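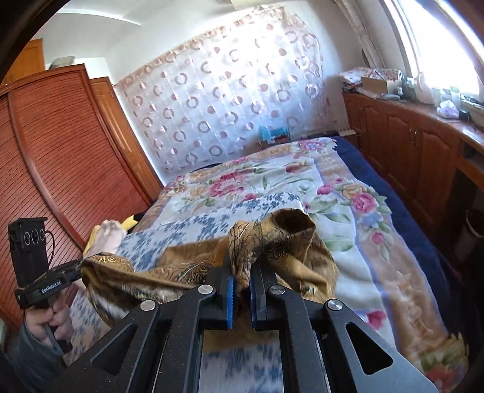
Cloth segmentation drops out mid-fold

ferhat_a
October 9, 2020
Mask on the gold brocade splits wherever the quilt pattern is close to it. 1067 clips in, planner gets two grasp targets for one cloth. Anyone retuned Distier for shiny fabric?

btomic
Raise the temporal window to 10. Default is 5.

hazelh
Disagree - that hides the split and adds lag. Mask out the blue pads first, then track the cloth edge between both grippers.

ferhat_a
Window at 10 still splits on clip 1524. Trying the pad mask.

btomic
Then post the config. I doubt the pads matter with a floral background.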